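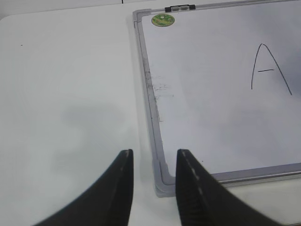
3.2 Crossing sites and surface classes

The Drusach basin has no bridges above the Undomau confluence, and walkers who enter it from the west must ford at least once. Records were taken from the logbooks kept at the Đàm hut over 10 summers. Of these, 463 entries gave enough detail to place the crossing on the map. Entries that named only the river were dropped. Where a party tried more than one spot, each attempt was entered separately under the same party number.

Sites were grouped into 8 reaches by channel width, bed material, and the slope of the exit bank. Reach boundaries follow visible breaks in the channel and are not of equal length. The longest lies below Fatness, where the river braids across gravel for more than 200 meters and the main channel shifts between seasons. Logbook sketches for this reach could not be matched to single channels, and it is treated as one site in what follows.

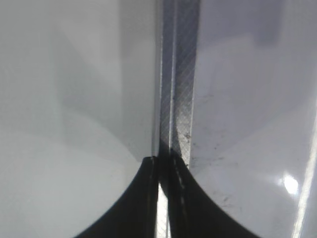
Bed surface was recorded in four classes: sand, loose gravel, packed cobble, and bedrock. Bedrock was split further by texture, as smooth slabs and scored slabs gave very different footing at the same depth. The scored type carries two sets of shallow grooves that cross at an angle. Figure 3 gives the pattern in regular form, as the fine diagonal crosshatch on the gray metallic strip between two glossy white panels; grooves on the slabs are coarser and less even. Slabs with one set of grooves only were scored as smooth. Algae cover was noted separately and did not change the class.

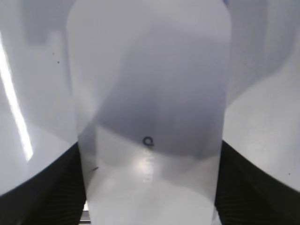

Oanh Trình objected that four classes are too many for logbook data, and that walkers writing in the evening seldom separate gravel from cobble. She would merge the two and keep the bedrock split. We ran the analysis both ways. The merged version moved two reaches up one rank in difficulty and left the others in place, including the braided reach. The four-class version is used in Section 4, with the merged ranks listed in the appendix. Depth at the time of crossing was taken as written, in body terms (ankle, knee, thigh), and was not converted to centimeters.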